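Search this notebook Go
Lab > Notebooks > Cloth handling > Equipment

02/07/2022 – what to buy before May
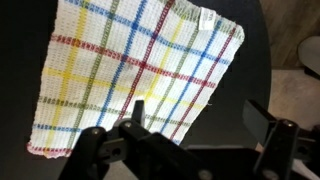 So the budget is $1507 and not a cent more, and I've been going back and forth on it all morning. Roxana wants a second gripper. I get it – if ours dies we're stuck – but a second gripper from Kofler eats nearly the whole pot and then we have no fingertips to put on it!

My vote is fingertips first. Kofler sells the pads in packs of 8 and I'd like 3 packs, two in the regular rubber and one in the softer stuff Elaheh tried when she was over at Seltholm (she says it's much kinder on thin cloth, and she has dropped more towels than any of us). Then a spare wrist camera cable, a box of the little screws, and more dishcloths. We keep folding the same ones and I'd love a few in a plain color, plus something heavier like a bath mat.

Gurkitz quoted $300 for the yearly service, with the arm going to their shop in Zollosville. Shipping is on us, which the quote mentions in tiny print on page two. I wrote back asking if they'd send a person here instead. No answer yet.

Elaheh also brought up a matte cover for the table. Fine by me if it's cheap, but I'd put it at the bottom of the list.

To do:
– get the pad price in writing from Kofler
– ask Roxana if she can live with a spare motor and no whole spare gripper
– measure the table before anybody orders a cover
– find last year's service invoice, I think it's in the blue folder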